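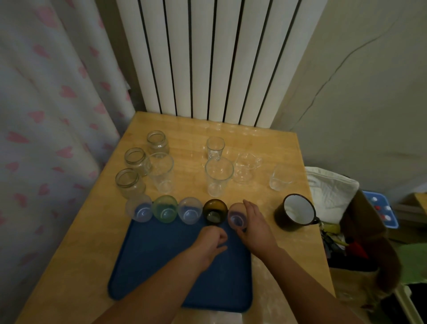

Arranging cups and glasses on a tray, from our household task recordings.

About the Wijesinghe Group

The Wijesinghe Group for Household Robotics is a research unit of the Brutham Institute. We study how robots can learn everyday work with the hands from recordings of people doing that work at home. Our main subject at present is transparent and fragile tableware, which remains hard for most robot systems to see and to hold.

Our approach

Clear glass gives a depth sensor very little to work with. The sensor often reports the table or wall behind a tumbler and misses the tumbler itself. For many years the usual answer was to coat the objects with powder or paint before recording them. The group does not do this. We record ordinary glasses and mugs in furnished rooms, in the light that is there, and we train our models on the position and shape of the human hands as well as on the objects.

The method is called Lurkar. It treats the hand as a source of information about what the camera cannot measure. When fingers close around the bowl of a stemmed glass, their spread shows how wide the glass is and where it can safely be held. Lurkar estimates the hand pose first, then works out the surface between the fingers, and only then proposes a grip for the robot.

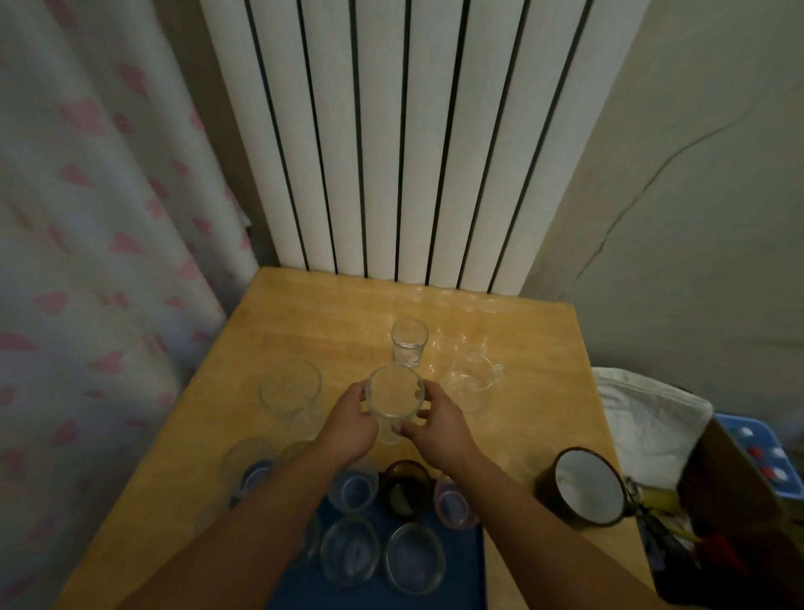
Tasks are kept long on purpose. A single recording may include sorting, turning, lifting and setting down, with many objects standing close together, and the person is free to choose the order. Crowded tables are where earlier models failed most often – one glass seen through another was commonly read as a single object.

Results to date

The current collection holds 1564 recordings made in 63 homes. In our most recent test, a two-armed robot using Lurkar was asked to pick up 134 glass items it had not been trained on, and it dropped 2 of them. Handles on clear mugs are still found less reliably than rims, and work on this problem began in April. Stacked glasses are not yet covered by the method.

Working with us

The recordings are shared with university and company laboratories under a written research agreement. All recordings are made with the consent of the household, and a household may withdraw its material at any time. Our robot tests are carried out at the Illard Laboratory, on the Brutham campus, where visits by research partners can be arranged through the group office.

Page last reviewed: Friday, August 27, 2021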